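Re: [clinic-supplies] Refill reminders by text

25/02/2026

> We are thinking of sending text reminders for blood pressure refills at Tromside.
> Did Lukumay see any change, and did patients complain about the messages?

We started in February of last year with 99 patients, all on at least one daily pill for high blood pressure. Each got a text two days before the refill was due. Over the next six months, 46 of them picked up every refill on time. We have no good figure from before, so I would not make too much of that.
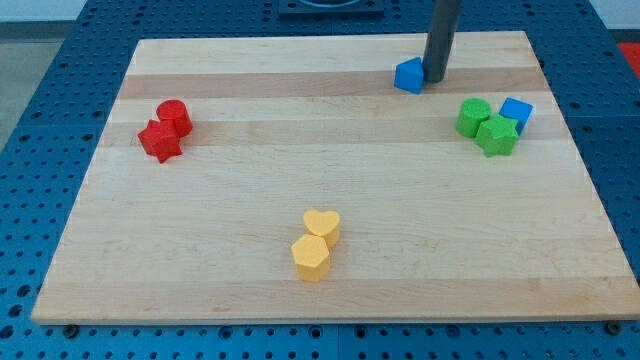 Small shape blocks on a wood board, blue pegboard table.

Complaints were few. Two people asked to stop, both because they share a phone and did not want the name of the drug on the screen. We took the drug name out - it now says only "your refill is ready soon" and gives the clinic number.

Drostthorpe used phone calls instead and found they took too much staff time. The Cundar office has our consent form if you want to copy it. Check the phone numbers first, as many of ours were out of date.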